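Sorting for a living

Inside the Sustton unit where a robot arm is being taught to tidy, one try at a time

February 2022

Cold in Sustton, and the kettle is on the wrong side of the building. Bavside has rented a ground-floor unit here since January, grey floor, one working radiator. The job: gather examples. Hundreds of them. An operator steers the arm by hand controls, the wrist camera records, and later a learning system called Potora gets fed the lot.

The target when I visited was 1,236 good runs. They had 600. Some mornings go well, some dont.

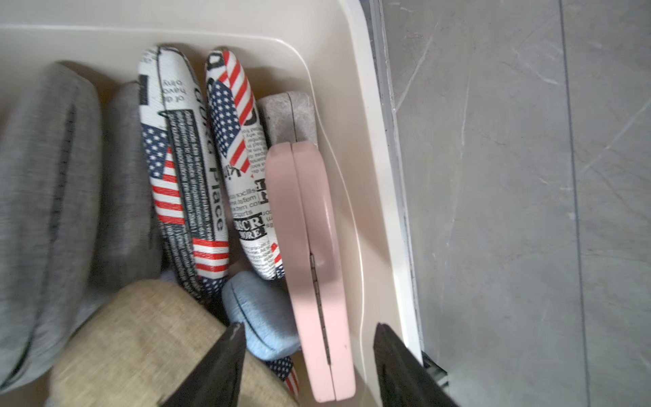 Slow work is what the operators talk about most. Glasses cases were picked for this round as they're awkward — hard shells, soft pouches, all different widths. Stand them on edge in a tub and the arm has to get a finger down either side without shoving the neighbours over. A pale pink hard case, long and rounded, with a gripper finger to each side of it, is a fair picture of the problem. Go in too wide and you hit the rim. Too narrow, you nudge the lot.

Bad runs get kept too, in a seperate folder. 138 of those so far. The team argue over whether Potora should ever see them. One camp says yes, it needs to know what a fumble looks like. The other camp would bin the lot.

Shifts are short. 10 runs, then swap. Hands get tired, then the arm gets jerky, and jerky is what the system learns.

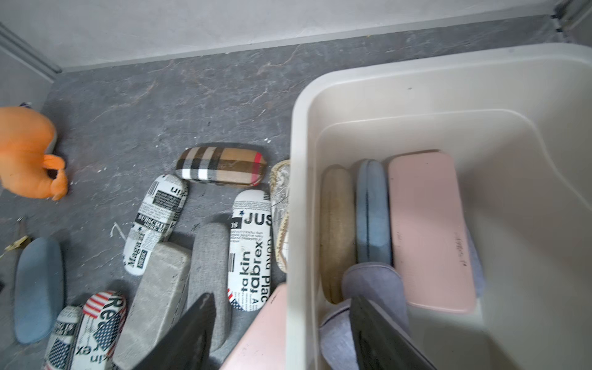

What the floor teaches

Cases on the floor are a different lesson again. Lying flat, at all angles, prints and plain ones mixed together. The operators try not to lay them out neatly, and find this hard. People tidy without thinking.

Next stop is Villca, a second site with carpet and worse light. Same controls, new hands. Bavside wants the spread — different habits, different rooms. Then training, then a long wait to see what the arm does by itself.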